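Business > Retail > Store fixtures

Hat rack maker promises tidier counters, but shopkeepers want to see the math

A wire hat stand small enough to sit on a counter is being pitched to independent shops in Traltberg as the answer to messy cap displays. Not everyone who sells caps is convinced there is a problem to answer.

The stand comes from Nasitz, a store fixtures supplier that began taking orders in June. It is sold under the name Toivonen, in white only, and the company says it will hold 14 caps in the space of a dinner plate. A starter bundle for small stores, with stands, price clips and delivery, is listed at $2996. A version without the clips goes for $1874.

That is a lot of money for wire, and the sales sheet is thin on evidence. It says stores using the stand "report stronger hat sales" but names no stores and gives no numbers. Asked for them, Nasitz sales manager Relu Buzatu said the figures came from customers who had not agreed to be identified.

"People buy what they can see," Buzatu said. "A cap in a pile is a cap you don't sell."

The design is plain enough. Two tiers of thin arms spread out from a center column, the upper one wider than the lower, and each arm turns up at the tip so a hat stays put.

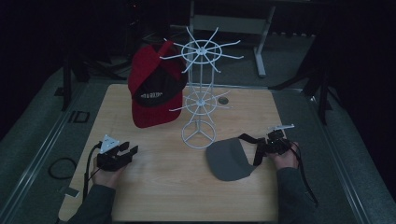

The white wire stand with a red baseball cap and a gray cap, both underside up on the tabletop.

Whether a hat looks good up there is another question. Baseball caps with a stiff crown tend to hang well enough from a hook. Visors are harder, as there is no crown to catch, and the strap has to do all the work. The sales sheet shows neither from behind, which is the side a customer coming in the door may well get.

Tsegereda Zeleke runs Silix, a sports and beach shop near the bus station, and has sold caps off a flat shelf for years. She looked at the stand and passed, at least for now.

"It's a nice shape," she said. "But kids pull hats off and drop them anywhere. By 3 in the afternoon I'd have a bare rack and a table full of caps, so what did I pay for?" 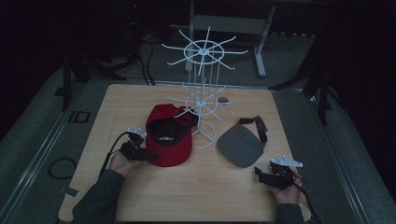 Red cap, gray visor and the two-tier rack. Caps and visors hang differently, and shops stock both.

Zeleke also wondered about the base, a light wire ring, and how it would behave with all the hats on one side. Buzatu said the stand was stable "in normal use" and that shops should load it evenly. The sheet does not say that anywhere. It does not give a weight limit either.

Nasitz said it would consider selling single stands later in the year but would not give a price. For now the bundle is the only way to buy one, and opened bundles cannot be returned.

Contact the newsroom | Copyright Traltberg Trade News, all rights reserved | Back to top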